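Bench notebook, small stationery and whiteboard kit
26 October 2025

Started the day meaning to finish the Kondurska shelf list and ended up on markers again, so that's what this entry is. If you're looking for the shelf list, it's still half done and it's in the other notebook.

Background, mostly for me when I've forgotten all this by May. We keep getting whiteboard sets back from the meeting rooms with bits missing or bits that don't work, and I'd like one standard kit that goes in a pouch and stays in it. White-barrelled marker with a black cap, lime-green block for the eraser, and whatever small stuff we agree on after that. The green was my idea and I'm standing by it. The old grey felt ones vanish on a grey carpet, and I've trodden on enough of them to have opinions.
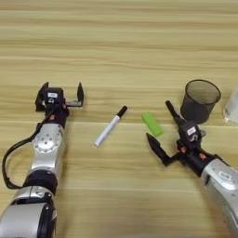

Choi
Workshop technician, Galtell fit-out bench

Laying the things straight on the wood is still the best way I've found to look at them. Pale table, white barrel, and you'd think the marker would get lost, but the black cap gives it away every time. The green block you can spot from the door (well, I can). I did wonder about putting a dark mat down for this sort of job and I've decided against it, mainly as I'd then have to find somewhere to keep a mat.

Now, the markers themselves. I went through the 14 that came back from upstairs. Wrote a line with each on the scrap board, left them all capped over lunch, wrote another line. 11 were fine both times. The other 3 started faint and stayed faint, so they've gone in the bin and I'm not going to be talked into reviving them with solvent again. We tried that last year, it stank, and they lasted a day.

Storage is the part I keep going round on. Upright in a mug looks tidy and everybody does it, but if the tip's pointing up for weeks the ink settles away from it. Tip down is better for the ink, only then the cap takes the knocks. Flat is what I've gone for. The Brosteck pouch is long enough to take a marker lying flat with the block next to it, and the zip doesn't catch as long as you put the block in first. Marker first and it rides up over the seam — very annoying, took me ages to work out what was going on.

The eraser block wants a bit more thought. It's small, which I like for the pouch and don't like so much for a whole board full of someone's project plan. I wiped the scrap board with one and it was perfectly all right on lines from the same morning. On the older stuff by the window it smeared, and I had to go over it with a damp cloth. I'd say a small block in the pouch and a cloth hanging by each board, and leave it at that.
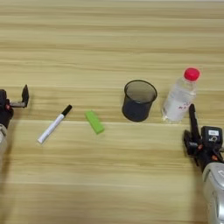 Colour of ink, before I forget: black only for the standard kit. I know people like red and blue. People also lose red and blue, and then I get a message saying the kit's incomplete when there's a perfectly good black one sitting there. Anyone who wants colours can sign them out from the drawer.

Labels next. I put a strip of tape round a spare barrel to see how it felt in the hand and it was horrible, sort of sticky at the edge and right where your finger goes. So label the pouch and leave the marker alone. Room number on the outside, contents on a card inside. The card should be typed, my handwriting on the trial one was read back to me as "one black makes".

To order: 50 of the pouches if the price holds, and enough blocks to match. Need to ask whether the blocks come loose or only in packs, the catalogue page says one thing and the order form says the other.

Still to do:
Finish the Kondurska shelf list (yes, I know)
Find a proper home for the spare caps
Try a block again after a week of daily wiping and see what state it's in
Clear the scrap board, it's nearly all test lines now and there's hardly room for another one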